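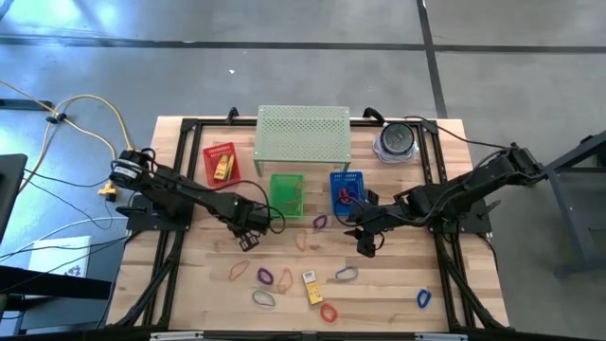

Chapter 5
Growth and Alignment of the Lower Limb in Children

The long bones of a child lengthen at the physis, a plate of cartilage near each end of the bone. Growth on the two sides of a single plate is normally balanced, and the limb stays within an expected range of alignment for age. When one side slows, the bone angulates as it lengthens. The joints on either side of the deformity must then be described separately from the bone itself. A change of angle at a proximal joint displaces every segment distal to it. The same rule governs the hip, knee and ankle.

Section 5.2 covers measurement on standing radiographs. The mechanical axis is drawn first, from the center of the femoral head to the center of the ankle, and its distance from the center of the knee is recorded in millimeters. Joint orientation angles follow. Readers who have not worked through the tracing exercises by Stanciu and Bălan should do so before continuing.

Terms introduced in this chapter: physis, mechanical axis, genu varum, genu valgum, hemiepiphysiodesis.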